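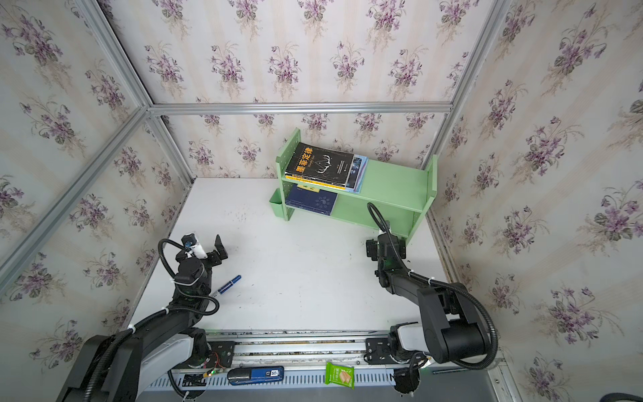
Left gripper open beside the marker, right arm at the lower shelf

bremside_bench
Okay, week one with the Brellano two-finger grippers on both arms. I've been doing the bookshelf and the marker pen all July, and I like these way more than my old Belkadi pair! Over 81 tries on the pen the left one dropped it 5 times.

nawal_ah
Is the pen always lying at that angle? Mine did great until I turned it, then it was a mess.

bremside_bench
Mostly, yeah. I tried 7 turned the other way and lost three of them (those aren't in the 81).

stirkgate
See, that's your wrist camera, I'd bet money on it. I wouldn't blame or praise the fingers yet.

nawal_ah
Disagree, I swapped cameras and got the same drops. Softer pads fixed it for me.

bremside_bench
Pads are cheap, so I'll do those first. Paperbacks next, wish me luck.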